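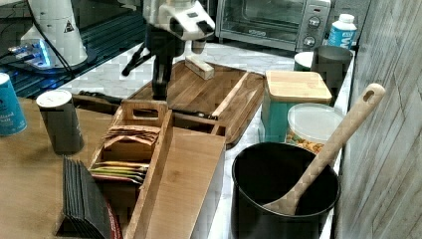
What should you pack for the kitchen when you rent a cottage by the sea?

Less than you think, but always your own sharp knife, a tin opener and a couple of clean tea towels. Most places we've stayed in along the Nulia shore have had plenty of plates and not one knife that would cut a tomato, and the nearest shop may well be shut by the time you've found the key.

I like to do the dry goods at home, in old jam jars, well before we go. For a week I take 500 g of rice and 1000 g of porridge oats (we are great porridge people, especially when the wind is up), and I write the weight on each lid in pencil.
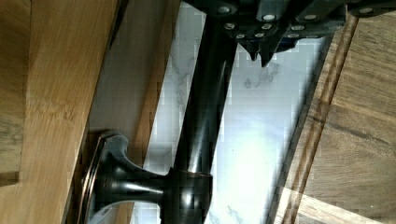 The jars travel best in a deep box with a towel pushed down between them, and that towel then does for sandy feet when you get there. Salt goes damp very quickly near the water, so put a few grains of rice in the pot and keep the lid on.
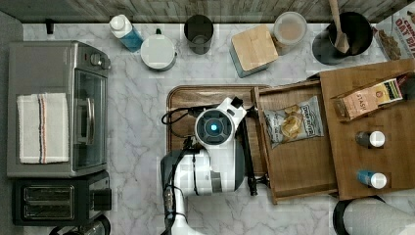
A reader from Ivanyshyn Bay adds that she freezes a stew flat in a bag the night before, and it keeps the milk cold all the way down.

Do look in the cupboards before your first shop - we once came home from Memetti with three bottles of vinegar. 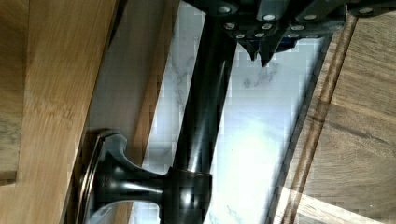 Could you say what you do about the drinking water, another reader asks, as ours tasted of the pipes? I run the cold tap for a minute first thing, then fill a jug and stand it in the fridge until lunch.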